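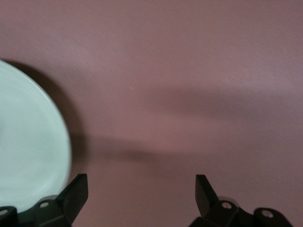
Kerkora Table Setting Notes
README, version 6

What is inside

Kerkora is a small collection of notes and pictures on how people lay and clear a table at home. It has 2,114 pictures and 761 short written notes. The subjects are plates, bowls, cups, cutlery and the surfaces they stand on. Full meals are not our interest, so food appears only in a small part.

How the files are arranged

Each folder is one table. Inside you find the pictures, a file called notes.txt, and a file called items.csv with one line for each object. The columns are: item, color, shape, place on table, remark. If we could not decide on a color, we wrote two words with a slash, for example green/white. Please do not correct these to one word.

Words we use

"Plate" is anything round and flat or a little deep. "Bowl" begins where soup would stay in it without care. This border is not scientific, and in 127 notes the two writers did not agree. Both answers are kept, the older one first.

"Surface" means the top of the table or a board on it. We write the color and not the material, because from pictures the material is often difficult to know.

Known problems

Pale dishes are hard. White, cream and very light green look almost the same in weak light, and shadows can make a pink or beige table look brown. Compare several pictures from the same folder before you trust a color.

The folder Plelta still uses the old column names — "spot" there means "place on table". The notes from Prilley were translated in November and some sentences are a bit stiff.

Changes

15th February: removed double lines in items.csv, fixed the spelling of "saucer", added the missing notes for the folder Đặng.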